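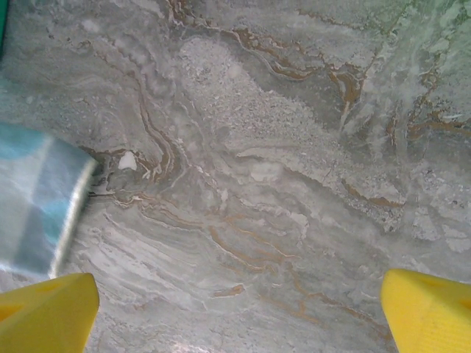 The Whitlock fingers had been on the arm since lunch and Dorrie had already decided she hated them. The Hasent pair cost 2000 dollars and came in a case with foam. The Whitlocks were bright yellow plastic and came in a padded envelope, and they stood at the bottom of the wrist view with nothing between them except marble, all those rusty veins wandering about like a map of somewhere with bad roads. "They look like bath toys," she said. Paul wrote this down under Remarks.

They were working on the marble because Wolline, who were paying, made equipment for hotels, and a man at Wolline felt strongly that hotels had marble. He had never been up the stairs to the lab. The slab had, with four people under it, one of whom still brought it up.

"Hasent got 181 out of 284," Paul said. "For the record."

"On socks?"

"On everything. On socks it got a few."

The Hasent fingers were steel and very sure of themselves. Given a block they were magnificent. Given a sock they closed with great precision a hair above it and carried nothing, gravely, to the bin. Dorrie had defended them through most of August. She had written the purchase request, and there was a paragraph in it about long-term value that she hoped had been lost.

"Go again," she said. "And put the controller back to 3. I don't want it getting help." 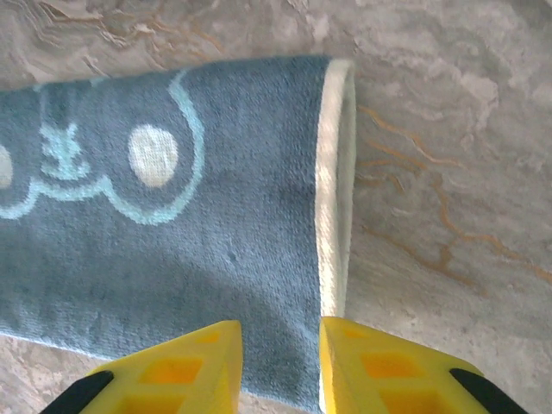 Paul put the controller back to 3. He did it slowly, so she could see he was being fair. Then he folded his arms, which was what he did in place of praying, and pressed the key with his elbow.

The arm went down. The fingers came together on the cuff, bent a little in a way Dorrie would have called cheap that morning, and went up with the sock hanging off them.

"Huh," said Paul.

"Once," said Dorrie.

It did it again. It did it eleven more times before the coffee ran out, and on the twelfth it dropped the sock on the floor beside her shoe, and she was so pleased that she picked it up herself and folded it.

The phone rang at four. It was the man at Wolline, calling from Zeltport, where he had been looking at hotels.

"How are we doing on the marble?" he said.

"Very well," said Dorrie, looking at the foam case.

"Good, good. Only I've been noticing – a lot of them have carpet."

By Cuiping Shen
August

Search stories
Home Stories Authors Archive Submit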